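# Chapter 9: Weather You Can't Argue With

I failed my first weather exam. I'm telling you now so you don't feel bad if the charts in this chapter make your eyes cross. I'd crammed all the codes in one weekend at my aunt's place in Putberg, and by Monday they had leaked right back out of my head.

What fixed it was flying with Anisa Krishnan, who taught me out of Pusbridge. She made me call the weather out loud before every lesson - wind, cloud base, visibility - and then tell her what I'd do if it got worse. If I said "turn back," she'd ask, "Turn back where?" Good question! I usually had no clue. 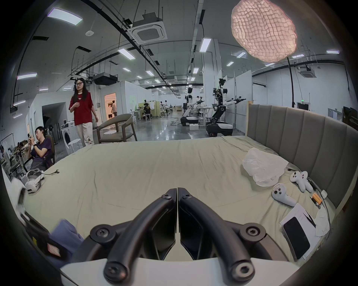
*Photo: Ludmila Šťastný*

So we'll start with cloud base, the number that scared me most as a student. Say you're planning a short hop from Pusbridge to Fleltley. The ridge between them tops out at 605 feet above the field, and the report gives you a broken layer at about 1,000. Sounds fine, right? Now take away the ridge and see what's left: under 400 feet to play with, and you still have to stay clear of the cloud.

Grab a pencil and work that out yourself before you read on (yes, really, I'll wait). Then do it again with the layer a little lower and write down the point where you'd stay on the ground. Keep that page handy, we'll need it when we get to the Ngau crossing and add wind to the mix.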